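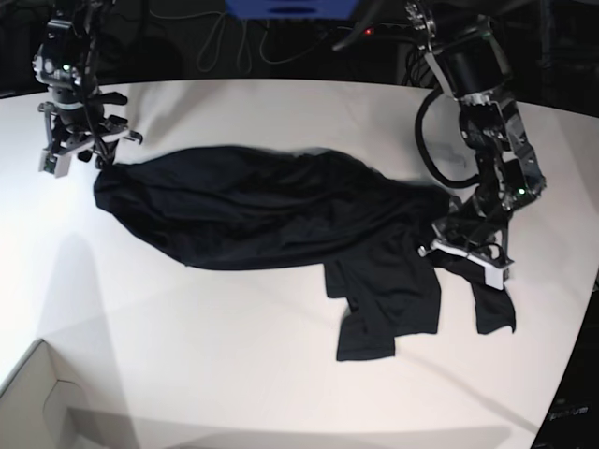 Folding Lessons at Stolbridge

By Nerea Barrios
December

The robotics club at Stolbridge College meets at four in the afternoon, when the engineering classes are finished and the corridor becomes quiet. I came for one hour and I stayed until the building closed.

The club has 23 members this year. Most of them joined to build something with wheels. Instead they are teaching two arms to fold clothes, for a student competition called the Naciri Challenge. The rules fit on one page. Each team gets a pile of clothes, mixed by the judges, and the robot must fold as many as it can before the time ends. A shirt with one sleeve outside is counted as half.
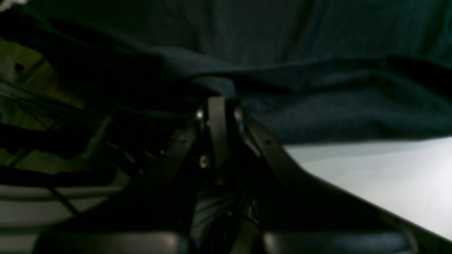
Hefin Prosser, the teacher who leads the club, warned me that the first month is hard for the students. They arrive with good marks in programming and they expect the difficulty to be in the code. Then they meet a sleeve. "A box has the same shape every time you look at it," he told me. "A shirt has a new shape every time you let it go."

The students drive the arms by hand first, and the computer records each movement. From these recordings the robot learns what to try by itself. The club has set itself a goal of 2,000 recorded folds before the spring, and the drivers change often, because after twenty minutes the shoulders are tired and the folds become worse.

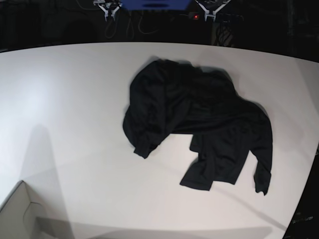

Dark clothes have their own chapter in the club notebook. The students call them "the night shift," and they argue a lot about whether to practice them early or late in the session. With a black long-sleeved top crumpled on a white table, the outline is easy to find, but inside the heap one fold looks very much like another. A person solves this with the fingers. The robot has to decide from small gray highlights where one layer ends and the next begins.

The software is called Clallero, a name from a former student that I could not get anybody to explain to me. In the last test it completed 62 folds without help. The team was pleased for one evening — then they watched the recordings again and found that most of the good ones were towels. 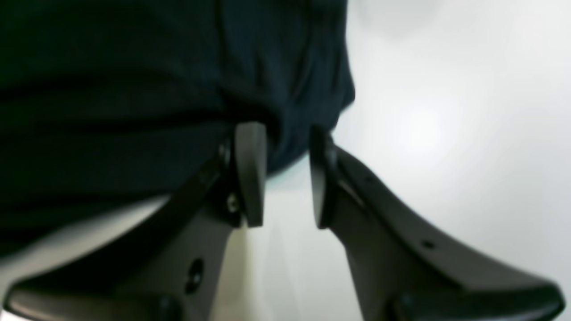 So now there are fewer towels. Prosser lets the students choose the clothes, and he does not correct them when they choose badly. He prefers that they write down why a fold failed, in full sentences, before they touch the code. Some of them complained to me about this. One showed me her pages anyway, and they were very good.

The team travels to the competition in spring with two drivers and a suitcase of old shirts.

We use cookies to improve your reading experience. By continuing on this site you accept our cookie policy.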